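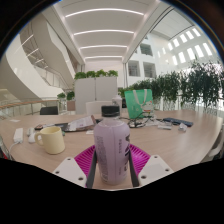

July, 9:40 am – Stornham, big oval table

Started on the table before the Mirnus bench work. Too much on it to lay anything out. Rule for today: drinks to one end, cables coiled, paper in one stack.

Mug and the lavender bottle can stay out, but away from the electronics. Glasses go in a case or they will get sat on. Green bag stays until someone claims it.

Black cables are the slow part. Pulled the Pan leads last time and they were back in a knot within a week. Will try ties at 100 mm, label both ends, and write the lengths on the tag. Tag book is at 2163, carry on from there.
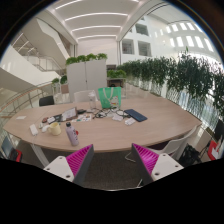 Drarnedik sheets need their own folder – they keep getting mixed in with loose cards. Anything older than June can go to recycling once it is scanned.

Still to do:
order cable ties, pack of 100
find a tray for the small white stuff
water the plants on top of the cabinet
chairs back in by 6

Check the lead labels again before the next Pan run.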